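Workshop notebook, September, men's study series

Started 7:40 a.m. in the back room at Wellirlow. Worked on handout four, the one on patience in James 5. Draft was 878 words and needs to fit both sides of one sheet, so I cut the long paragraph on Job and kept only the verse reference. The farmer waiting for the early and the late rain stays in. That is the passage the men at Clukport talked about most last time.

Discussion questions: the second one is still too easy. It can be answered yes or no and then everyone looks at the floor. Rewrote it to ask where a man has been short with his family this month and what he did about it afterward. Will try it at Clukport first.

Paper: the cream stock from Darwish curls when both sides are printed. Ran 42 test sheets and let them sit under the hymnals over lunch. They lay flatter, but the fold still cracks at the bottom corner. Going back to the plain white for this set. We have 3,455 sheets left, enough for handouts four and five if we don't reprint three.

Primumix layout file keeps dropping the italics in the Scripture quotations. Fixed by hand again. Whoever opens it next, please check verse 11 before printing, it lost a whole line on the proof.

Still to do: opening prayer, shorter than last month's. Closing verse, either James 5:16 or Galatians 6:2. I lean toward Galatians, as it leads into handout five on bearing burdens. Leader's notes are not started.
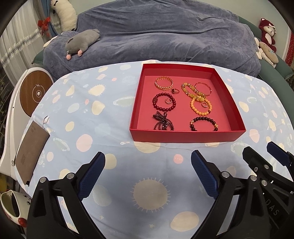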